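Sunday, late

Rain until three, so I stayed in and finally went through the boxes from the Rinville flat. Most of it was paper. Gas bills, a bus pass, the receipt for the Gillik heater (995, and it never worked right after the second winter). I kept the receipt anyway and threw out the rest.

Blandine called while I was on the floor with it all. She has the dates for Purton and wants an answer by the end of the week. I said probably yes. The train is 23 each way if I book now.

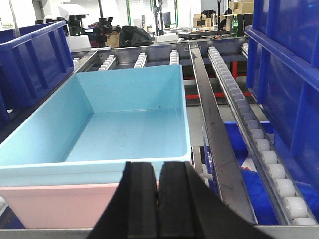

Mom's letters are the part I don't know what to do with. Hạnh says scan them and store the originals somewhere dry, and she is probably right, but there must be 300 pages and my handwriting is in there too, from camp. A plain bin like the light blue one would hold them all flat, with the pink one under it for the photographs. I read four letters and stopped. In one she complains for a whole page about the price of plums.

Soup for dinner, the last of the leeks. Need to call Tamás back about the car before work tomorrow.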